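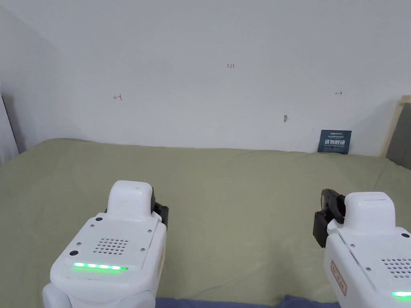 Week 4 notes: learning from hand-held grippers

OK, so last time we left off at the question I get every year. If you want a robot to learn bed-making, why not just put a person in front of the robot and have them drive it? You can! People do, and it works. It's also slow, and your arms hurt, and you need the robot in the room. The method we're covering this week takes the arm out of data collection. A person holds a gripper in each hand, does the chore, and the motion of the two grippers gets saved along with the video. Later a policy is trained on that and run on a real arm with matching jaws.

I'll use the Mamcombe set as our running case, mostly because I worked on it and know where the bodies are buried. It has 3,212 demonstrations of bedroom chores, done in ordinary rooms with real beds and sheets.

What gets recorded

For each hand: position, rotation, and how far the jaws are open. Plus the head view. That's all the policy ever gets. It doesn't know what your elbows were doing, and the robot's elbows will be doing something else anyway. (Kyung-tae Han will cover the arm side, so save your joint limit questions for him.)

Where are my hands?

This is the part I want you to spend time on. Each gripper has to know where it is, and if you work that out from camera images you need stuff to look at. A bedroom is kind of awful for this. Think of a plain white wall with one big single-color sheet in front of it - there's hardly anything to lock on to, and the sheet moves the second you touch it. A headboard edge helps a lot. So does a card leaned against the wall, or marks in red ink, as long as they stay put for the whole take. If your tracker grabs onto a crease in the sheet and you then pull that crease flat, the tracker thinks you moved. You didn't! We lost a lot of April to that one.

The fix we used, which Gwawr Gough worked out, was to throw away any tracked point that sat on the cloth and lean on the motion sensors for short gaps. Try it in the homework before you try anything fancier.

The result

We trained the same policy on two versions of the data, 500 demonstrations each. One used raw tracking, the other had the cloth points removed. Then we ran 248 trials per policy on the arm, pulling one corner of a sheet to the headboard. The cleaned version did better, and most of the gain came at the end of the pull, when the jaws have to stop in the right place. Early in the pull you could barely tell the two apart.

Please don't read too much into it. It's one task and one kind of sheet, and I'd love to see somebody break it.

Homework

Take the Oltilent starter code and plot the distance between the two grippers over time for any 2 takes. Mark where you think the sheet was being pulled tight. Then drop the cloth points and plot it again. Write me a paragraph on what changed. Messy plots are fine, unlabeled axes are not.

Shares: 14 | Comments: 3

Yang
Does dropping the cloth points hurt when the sheet covers most of the view? I only have a handful left in one take.

Gwawr Gough
@Yang yes, it can. Check how long the gap lasts. Short ones are OK on motion sensors alone, long ones drift and I'd toss the take.

dimtoast
the crease thing just explained two weeks of my life, thank you

Questions: come to office hours or write to the Dimerau Lab teaching desk
© 2019 Dimerau Lab course notes
Back to top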